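Labels in shared rooms should be written for the person who arrives last

Siiri Jääskeläinen
2019-10-16

The revised guidance on shared workrooms at Mostora, circulated to all departments for comment, devotes nine pages to booking and half a page to labelling. In my view the proportions are wrong. Most complaints about our shared rooms concern things that were put back in the wrong place by people who had every intention of putting them back in the right one.

The present rule asks that each shelf, drawer and box carry a label. It says nothing of the size of the lettering, the direction in which it runs, or the height at which it is to be read. As a result we own some 400 labels, a good many of which can be read only by someone who kneels, tilts the head and already knows what the label says. They satisfy the inventory. They are of little help to a new colleague with both hands full.

Iida Saarinen, in her written comments on the draft, defends small labels on the ground that large ones make a room look like a warehouse. I have some sympathy with this. The workroom at Zarneck was redone with large yellow cards on every door, and the effect is tiring. Yet people there do find the scissors, and they return them. A room used by 66 members of staff cannot be arranged to suit the taste of those who know it best.

A second matter is wording. Our labels were written over many years by different hands, and the same object may be "tape, wide", "parcel tape" or simply "P.T." according to the cupboard. Helmi Nieminen has proposed a single list of names, to be kept at the front desk and amended once a year, in November. This is a modest proposal and it should be adopted without further delay. Abbreviations should be dropped altogether. They save a little space and cost a question each time somebody new opens the door.

It has been objected that relabelling would take staff away from other duties. The estimate attached to the draft is 5 working days, spread over a month. Against that should be set the hours now spent searching, which the draft does not attempt to measure.
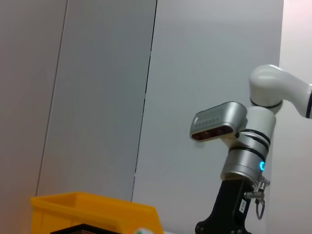 I would therefore ask that the section on labelling be rewritten before the guidance is approved, with a minimum letter height, a rule that text should run horizontally wherever the surface allows, and a named person in each department to whom errors can be reported. Comments from other departments on the letter height would be welcome, particularly from those who work with narrow drawers.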